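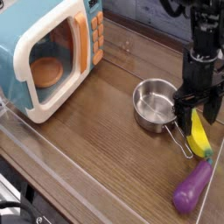

On 15/04/2018 a list member wrote:

> Does anyone still have a toy microwave in regular use? Ours has come down from a cousin and I can't decide whether to put it out or pass it straight on to the school fair. The children have a wooden cooker already and they're very attached to it. My worry is that a microwave only does one thing, so they'll open the door, shut the door, press every button there is and be bored by teatime.
>
> Also, what do people keep with theirs? We've got an enormous crate of play food and most of it never gets touched. I'd like to get it down to one shelf before the new baby arrives.
>
> And does anybody have a view on proper metal pans as against plastic ones? My mother thinks metal is asking for trouble.

Keep it! Keep it, keep it. I was going to write a short answer and then I made a cup of tea, so you're getting the long one, sorry.

We've had a microwave in our play kitchen for two years now and it gets far more use than the cooker does. Ours is a light teal one with a white surround to the door and a long orange handle, and orange buttons all the way down the side with a bigger one at the bottom. The big button is "go". I don't know what the maker meant it to be, but in this house it's "go" and you get told off if you press it before the food is in. There's a round orangey-brown plate inside that you can see through the dark window, and the window is half the fun, because you have to crouch down and peer through it to see how your dinner's getting on.

You're right that they open and shut the door an awful lot. Mine did nothing else for the first few days. After that it turned into a café, then a hospital kitchen (very strict, no puddings), and for most of March it was a ferry. We had to buy tickets and the tickets were kept in the microwave. So I wouldn't fret about it only doing one thing.

On the crate of food, I've been exactly where you are. We had the big Vaseo basket plus whatever came home from parties, and it all lived in one tub by the back door. They'd tip it out, stand in it and walk off. What worked for us was having a very small amount out and putting the rest in the loft. At the moment there's a yellow banana with a green tip and a shiny purple aubergine with a little green cap, and those two are the real favourites, they've never once been sent up to the loft. Everything else takes turns. I swap things over when I remember, which might be every couple of weeks or might be half a term.

I keep what's out to eight pieces. It's low enough that they can tidy it up themselves without a row, and if a ninth thing appears somebody has been up in the loft. Bigger pieces are better than little ones too, I find. We had a set of Umik peas, all separate, and I was still finding them under the fridge the following summer.

The banana and the aubergine are good ones to start with if you're buying or keeping, because they're such different shapes. The banana is easy for a small hand to get hold of and the aubergine is fat and slippery and rolls, so there's a bit of a knack to getting it into a pan. My youngest used to lie on her tummy and push it along the floor with one finger. I've no idea what she was cooking.

Now, pans. I'm with you and against your mother, I'm afraid! We've got a little stainless steel pot with a wire loop of a handle on the side, very shiny, and I wouldn't swap it for any number of plastic ones. It makes a proper noise when you put something in it. Plastic pans always seem to go scratchy and sad, and the handles come off. I did have a set from Cakilex with clip-on handles and they were all in the odds and ends drawer within a month.

The noise is a drawback first thing in the morning, I'll grant you. We have a tea towel folded on the table as a "mat" until everybody's up. And I did check ours over for sharp bits before I let them have it, ran my thumb round the rim and along the wire, that sort of thing. If yours has come second-hand I'd do the same, and look in the battery compartment of the microwave while you're about it if it has one. My sister's had been put away with the batteries in and it was horrible in there.

Somebody is bound to point out that you don't put metal in a microwave. Mine worked that one out for themselves after watching me at the real one, and now it's a rule of the café: food comes out of the pot and goes on the round plate, and the pot stays outside. Occasionally a grown-up gets it wrong on purpose and there's uproar. I think it's done them good, as it happens — they're much fiercer about it than I could ever be, and they've started on their grandad.

As for where to put it, I'd say a table before a shelf. We tried it on a shelf over the play cooker and they couldn't see in, and the door swung out at nose height. It's on the end of our old brown table now, pushed well over to the left so there's room on the right for the pot and the food. They can both get at it without elbowing. If you've only got floor space that's fine as well, though you'll do a lot of kneeling.

Cleaning: warm soapy cloth, and an old toothbrush between the buttons. Jam gets in there. Don't soak it.

If you do decide to pass it on, would you let the list know before it goes to the fair? The playgroup at Rashidi Hall lost theirs when the cupboard flooded and I know they'd be glad of one, any colour, working buttons or not. I can collect if you're this side of the river. I've also got six spare plastic plates and a toast rack going if anybody wants them, and you're very welcome to the peas — what's left of them.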